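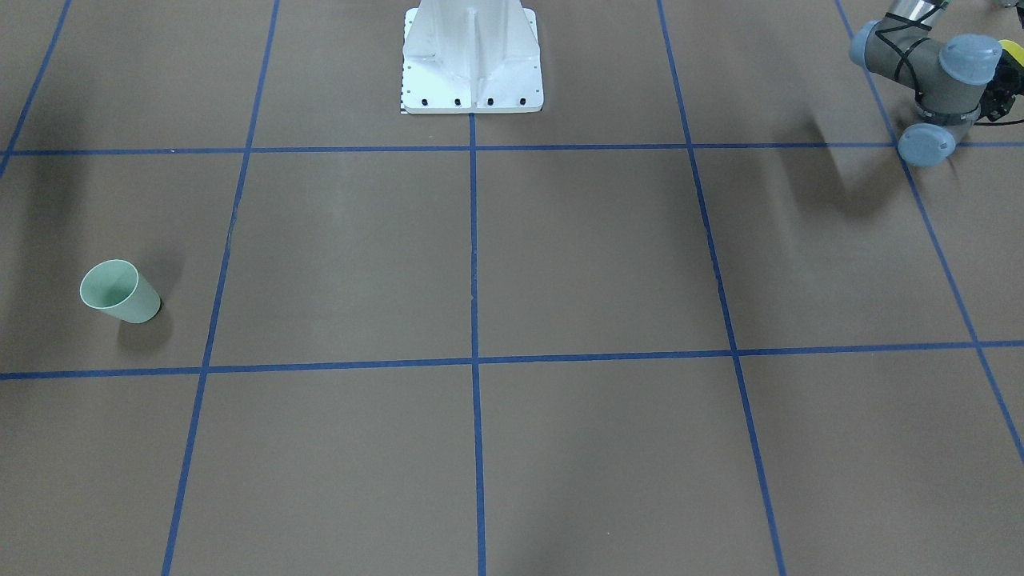

Step 1. Leave the cup where it fell

5 min read

The first instinct is to stand it up and run the program again. Don't. A paper cup on its side is the only honest record you have of a failed place, and the log will happily tell you the move completed. Ours at Gokgate said so 223 times in August, and I stopped believing it long before that.

Note which taped cell the cup is in and which way the mouth points. Write it on paper.

Step 2. Make the area safe

Press the stop button on the pendant. If you have two arms, press both – the one you think is idle is still powered. Joyce Massawe at our Utgate site keeps her rule short: no hands over the tape until both pendants show stopped. I used to find this fussy.

Step 3. Doubt the gripper last

Most guides, the Sutanto one included, send you straight to grip force. I have yet to see that cure a tipped cup. Check these first:

- Release height. If the fingers open too high, the cup drops and rocks.
- Retreat path. The fingers must go straight up before the wrist turns. A sideways retreat drags the rim.
- Opening speed. We had 400 in the Elel settings file, copied from a job with tins. At 200 most of the trouble went away.
- Cable. A loop that snags at the wrist can tug the tool at the end of a move.

Step 4. Repeat with one change

Stand a cup in one cell, well away from the table edge, and jog the arm clear with the fingers open. Change one setting and run it 4 times. If you change two, you have learned nothing, whatever the support line says.

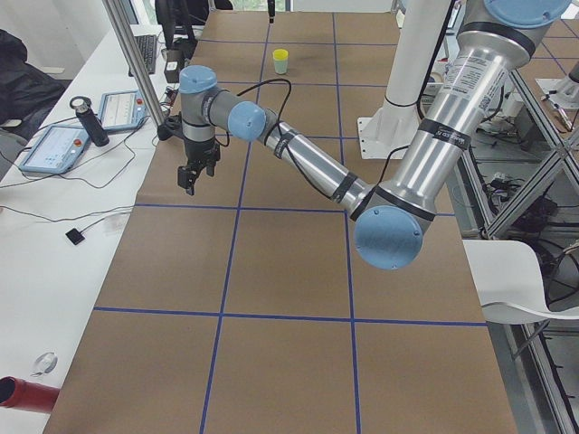
Cup upright in one of the far cells, gripper open and clear of it.

Step 5. Don't sign it off yet

Four good runs prove very little. Try the near cells too, where the arm is folded differently, and try them again after the lunch break. If a cup goes over, go back to step 1 and leave it lying there.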